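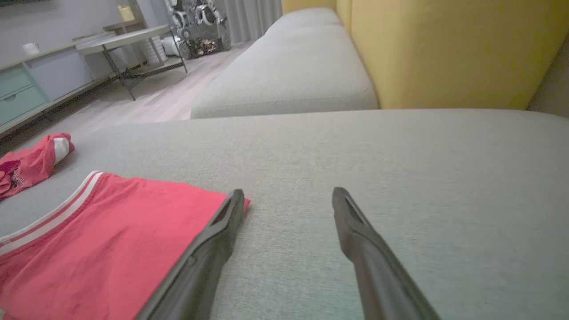

Furnished let inspection: Gritholm House, Flat 7
Checklist with inspector's comments, January visit

Living room

Fire label on sofa: Present, stitched under the seat base. The agent's inventory says "all soft furnishings complient". That was typed before anyone had turned a cushion over, going by the date on it. Pass for the sofa. The footstool has no label at all and should go.

Smoke alarm: Sounds when tested. The previous sheet gives it a replacement date that has already gone by, and then ticks it anyway. Advisory.

Windows: Two open, one painted shut. I was told it "only needs a good shove". I shoved it. Fail.

Sockets: One double socket loose behind the television. The electrical report from Karras calls the whole flat satisfactory and lists fewer sockets than the living room alone has. I would want to see that report done again by someone who moves the furniture.

Kitchen

Heat alarm: Fitted, but 20 cm from the extractor hood. Move it.

Fire blanket: On the wall, pull tabs reachable. Pass.

Hob: Igniter works on three rings out of four. Advisory.

Carbon monoxide alarm: A Leltico, still in its box on top of the boiler cupboard. The landlord's form has it down as "installed". Fail.

Hallway and stairs

Handrail: Firm on the lower flight. Moves at the top bracket on the upper. The building dates from 1864 and I was offered this as an explanation. The bracket is a modern one with a modern screw missing.

Flat door closer: Shuts the door fully from wide open, but stops short of the latch from half open. Fail until adjusted.

Escape route: Clear at 10 a.m. There are scuffs at pram height on both walls, so I doubt it is clear at teatime. Letter to all flats suggested.

Bathroom

Hot water at basin: Too hot to hold a hand under. The mixing valve is on the invoice from Illatport but I could not find it under the basin or the bath. Ask them where it is.

Extractor: Runs. It does not hold a sheet of tissue against the grille, so I am not sure what it is extracting. Clean and retest.

Light pull cord: Pass.

Outcome

Not ready to re-let. The agent puts the repairs at £300 all in. That might cover the door closer and the window, and I would like to see the quote before believing it. Retest the fails first, then the advisories. Photocopies of last year's ticks will not be accepted as evidence.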